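茶盒前的一天
当酒店的备茶间开始用上机械臂，先被改变的是那些教它干活的人

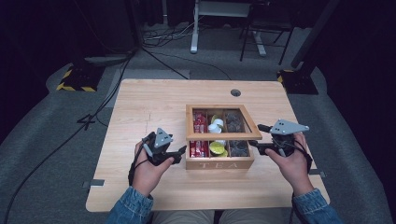
双手各握一只夹爪，坐在茶盒前开工。

我学会的第一件事，是别用手腕使劲。

“你的手已经不是手了，”教我的安内莉·里希迈基（Anneli Riihimäki）说，“它是一个很笨的夹子，你得替它着想。”说完她把一包茶从盒子里夹出来，放到桌上，再夹回去，动作慢得像在水底下。我照着来，第一包就掉了，第二包夹歪了，第三包总算出来了，可是放回去的时候怎么都塞不进格子。她在旁边喝咖啡，一句话也不说，等我自己折腾完。

这里是克伦斯特德（Clenstead），一个坐火车过来要换两趟的小城。斯塔肯（Starken）在城里有一家酒店和一个给周边酒店做客房用品配送的备货中心，我这次要写的就是这个备货中心。听起来不怎么浪漫对吧？但是你住酒店时桌上那个摆得整整齐齐的茶盒，总得有人一格一格把它填满。在斯塔肯，干这活的一直是备货间的二十六个人，安内莉是其中资历最老的一批。现在她每周有四天不再填茶盒了，她坐在另一个房间里，教机器填茶盒。

说“教”，其实我来之前想象的是敲代码，或者至少对着屏幕点来点去。真到了才发现，跟学徒跟着师傅看差不多。人握着两只夹爪，把平时用手做的事原样做一遍，夹爪怎么走、什么时候合拢、合到多紧，都记下来。做完一遍，把东西复原，再来一遍。然后再来一遍。负责技术的是一家叫基斯基宁（Kiiskinen）的公司，他们的工程师每周来两回，其余时间房间归备货间的人用。

我问安内莉一天要做多少遍。她说看茶盒的脾气。

茶盒真的有脾气！这是我那天收获的最大的一条知识。这种木盒子，翻盖上嵌着玻璃，正面写着TEA，客人看着喜欢，填的人恨得牙痒。盖子得先掀开，掀到一个合适的角度，松早了它会自己落回来，夹子底下要是正好有一包茶，那就精彩了。格子里放的东西又各是各的样子，红色的那种包装亮闪闪的，竖着插成一叠；旁边格子里有圆的，颜色黄黄绿绿，平躺着；还有深灰色的茶包。人手伸进去根本不用想，指尖一碰就知道是哪一种，该捏还是该抠。换成夹爪，每一种都得重新学怎么拿。

“圆的最讨厌，”安内莉说，“你越急它越滑。我孙女会说它们有自己的人生规划。”

我在那张浅色的木桌前坐了差不多一个上午。刚开始肩膀是耸着的，后来慢慢放下来了，到第三轮的时候居然有点上瘾。夹爪合上的那一下手里会有一点点回弹，你会开始凭那一点回弹判断夹住没有。安内莉看我找到感觉了，才开始挑毛病：进盒子之前停一下，别斜着进；两只手不要同时动，一只稳住盒子，一只干活；放下去以后先松开，再抬手，不要边松边抬。她纠正人的口气特别平，好像在念洗衣机的说明书，可是每一条都管用。

后来我才知道，这些话当初没有人教过她。她在备货间干活那么多年，从来没想过自己是怎么拿茶包的。

“工程师问我，你为什么先填左边那一列？我说我没有先填左边。他把录像放给我看，我每次都先填左边。”她笑得不行，“我回家想了一晚上。后来想明白了，左边那格的茶是竖着放的，最容易倒，先把它塞紧了，后面怎么碰都不怕。我的手知道，我不知道。”

这个故事我特别喜欢，回来以后跟好几个朋友讲过。讲到第三遍的时候有个朋友打断我，说：“那她的手知道的东西，现在归谁了？”

这就问到点子上了，也是我在克伦斯特德后半天一直在绕着打听的事。

斯塔肯的备货间原来分两班，早班从早上六点开始。十二月是最忙的时候，酒店满房，茶包用得飞快，有时候晚班的人要留到很晚。去年冬天管理层宣布要上机械臂，取了个名字叫乌尔基尔（Urkier），消息贴在更衣室门口的公告板上。据说那张纸贴出来当天就有人在下面用圆珠笔写了一句不太文雅的话，第二天纸换了新的，话也跟着又写了一遍。

“你写的？”我问安内莉。

“我的字没那么好看。”

那段时间大家最怕什么，不用猜也知道。备货间的工资不高，但是稳定，离家近，接孩子来得及。有位早班的大姐跟我说，她当时把附近超市的招工启事全看了一遍，还去面试了一家，面试完坐在车里吃了一整包薯片。她不愿意让我写名字，但薯片可以写，她说薯片是什么味的也可以写。醋味的。

公司后来跟员工谈下来的办法是这样的：乌尔基尔上线的第一年不裁人，备货间抽出六个人去做示范，工资往上调一档，愿意回原岗位随时可以回。安内莉是第一个报名的。我以为她会讲一番拥抱变化之类的话，结果她说是因为膝盖。

备货间的活要站着干，还要不停地弯腰从下层货架上搬箱子。她的膝盖已经疼了好几年，示范的工作可以坐着。就这么简单。“他们来采访我，都想让我说我热爱科技，”她瞟了我一眼，“我热爱椅子。”

不过坐着也有坐着的毛病。站着干活的时候，旁边总有人，两只手忙着，嘴是闲的，谁家孩子考试了，谁又跟房东吵架了，一个早班下来全城的新闻都听完了。示范间里安静得多。握着夹爪的时候要集中，一分神动作就变形，这一遍就得作废，所以大家不太说话。安内莉说头一个月她回家以后话特别多，她先生以为她吃错了什么药。

另一个毛病是重复。填茶盒本来也是重复的活，可那种重复是往前走的，填完一盒少一盒，车推走了，心里痛快。示范的重复是原地打转，盒子刚填好，拿空，再填。有个参加示范的年轻小伙子干了没多久就申请回去了，他说他受不了永远是同一个盒子。我下午在备货间碰见他，他正推着小车一路小跑，耳朵上夹着一支笔，看起来心情好极了。

我也问过他怎么看留在示范间的同事。他想了想说，觉得她们有耐心，然后又补了一句：“但是她们现在讲话有点像工程师。”

这话不假。午饭的时候我跟她们坐一桌，几个人在争一个我完全没想过的问题：茶包拿歪了，要不要当场扶正？有人说要，客人看见歪的不舒服；有人说扶正这一下会把机器教坏，它会以为歪一下再扶正是必要的步骤，以后每一包都先歪再扶。大家越说越激动，汤都凉了。安内莉最后说，平时干活我们谁没扶过？要是只教它顺利的时候，它碰上不顺利的怎么办？桌上安静了几秒，有人说那倒也是，然后话题就转到了汤为什么这么咸。

我后来把这个问题转给了基斯基宁派来的工程师，一个说话很快的年轻人。他说两种都要，顺利的要多，出了岔子再救回来的也要有。他还说自己刚来的时候带了一份写得很细的操作流程，第几步掀盖，第几步取哪一格，都排好了。用了没几天就放到一边去了，因为备货间的人照着流程做反而做得别扭，不照着做的时候又快又稳。“我现在主要的工作是少说话，”他说，说得还是很快。

那机械臂呢？现在到底干得怎么样？

我去看了。备货间最里面隔出来一块，乌尔基尔在那里填茶盒，旁边站着一个早班的人。我看的那一会儿，它填得不快，动作倒是很稳，掀盖，停一下，进去，松开，抬手。看到“停一下”的时候我愣住了，那是安内莉的停顿！上午她刚刚为了这个停顿说了我四遍。我转头去看她，她抱着胳膊站在那儿，脸上的表情很难形容，有点像家长会上听老师念自家孩子的作文。

然后它把一包圆的弄掉了。旁边的大姐弯腰捡起来，顺手放进格子里，嘴里说了句“哎哟你呀”，语气跟哄小孩一样。

眼下的分工是，样子规整的盒子交给机器，临时要换口味的、客人有特殊要求的、盒子本身有毛病的，还是人来。盒子有毛病的情况比我想的多得多，合页松了，玻璃有裂纹，里面洒了糖。人拿起来掂一下、晃一下就知道不对，机器目前没有这个本事。所以早班多出来一道以前没有的活，专门检查盒子，检查完了再送进去。有人喜欢这个变化，觉得比闷头填盒子有意思；也有人抱怨，说忙的时候等于给机器当助手，它不累，你得跟着它的节奏来。

节奏这件事，我觉得值得多说两句。以前备货间的节奏是大家一起攒出来的，谁今天不舒服，旁边的人就多填几盒，晚点再还回来，也没人记账。现在有一个成员的速度是固定的，不请假，也不会看你脸色。那位吃薯片的大姐说，她不讨厌那台机器，就是有时候会忍不住想让它歇会儿，好让自己也有理由歇会儿。后来班组长在隔间门口放了一把高脚凳，规定每过六十分钟换一次人。凳子是大家一起提的意见，提了三回才买来。

至于我朋友那个问题，手上的本事归谁，我在克伦斯特德没有找到特别漂亮的答案。工资上调的那一档，算是公司对这件事的一种说法。有没有别的说法，比如这些示范以后用到别的城市、别的备货中心，教的人该不该再拿一份，员工代表已经提出来了，公司说在研究。我问安内莉怎么想，她说该提就得提，她在意见书上签了字，字签得很大。

可她紧接着又讲起另一件事。她刚进备货间的时候，带她的师傅已经快退休了，教她怎么用虎口卡住一叠茶包，一次拿一整排。那位师傅现在早就不在了，安内莉自己带过的徒弟也换了好几茬，有的去了别的城市，有的开了小店。“这一招用夹子做不出来，”她说，把手举起来给我看，虎口张开，像真的卡着一叠东西，“我试过，夹子没有虎口。所以这一招还是我的，新来的小孩想学，得找我。”

我说那我也想学。她从架子上拿了一叠红包装的茶塞给我。我卡了两次，都散了一桌子。

那天我走的时候天已经全黑了，火车站的小卖部还开着，我买了一杯热水，纸杯旁边放着一小筐茶包，随便拿。我把手伸进去，忽然不知道该怎么拿了，手指头在那儿犹豫了半天，先停了一下，然后直着进去，松开之前又想了想。后面排队的人咳嗽了一声。

安内莉后来给我发过一条消息，说圆的那种现在掉得少了，备货间的人给机械臂挂了个名牌，跟大家的一样，别在隔间的门上。她星期天不上班，问我下回能不能挑个星期天来，她请我喝茶，用壶泡的那种，不用茶包。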